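Jiltia Break Counter — Monthly Inspection, May 2019
Completed by: Irén Sipos
Copy to: Bülent Kurtuluş, who asked for "more detail this time"

SURFACES AND SURROUNDINGS

1. Wall panels secure, no lifting at the joins: PASS
The dark red flower pattern remains a matter of taste. Taste is not on the form.

2. Floor mat flat, no curled corners: PASS
Leaves and vines all lying down. Please wipe, don't shake. Crumbs shaken into the corridor are still our crumbs.

3. Metal posts and crossbar tight: PASS
Checked with the hex key from the Skiltico drawer. Whoever put the key back in the right place, thank you, and please keep working here.
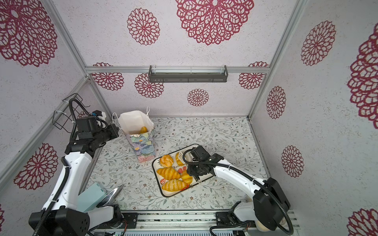 4. Wire basket on the left firmly attached: PASS, with comment
Gave it a good tug. It is not a place for napkins, and I say this as someone who has removed napkins from it.

5. Sharp edges or exposed screw ends: PASS
One burr from last time has been filed down. My sleeve is grateful.

SERVING ITEMS

6. Tray free of cracks and chips: PASS
Ran a finger along the whole rim. The strawberry tray stays in service. The plain one from Zetia failed in the sink and is not coming back.

7. Pastries on a tray or in a bag, never straight on the mat: PASS
Croissants were on the tray, plus one at the top of the paper bag with the spatula. I'll allow it. The form says "tray or bag" and doesn't say how far in.

8. Bag lined with clean paper: PASS
White tissue liner in place. Flowery gift bags are fine as long as they are new — a bag that has already held somebody's birthday candle makes the croissants taste of vanilla and wax. 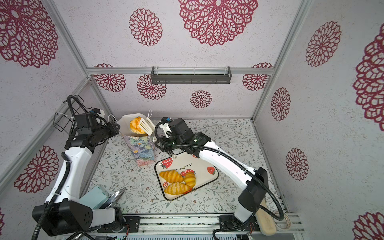 Section C: Utensils and Follow-Up

9. Slotted spatula clean, no melted spots: PASS
White plastic, so keep it away from the toaster. We have had this talk.

10. Tongs available: FAIL
Missing again. Þorgeirsson order number 17 is still open. Bülent to chase.

11. Cleaning log signed: FAIL
A drawing of a croissant is not a signature, however good the shading.

Next full inspection: September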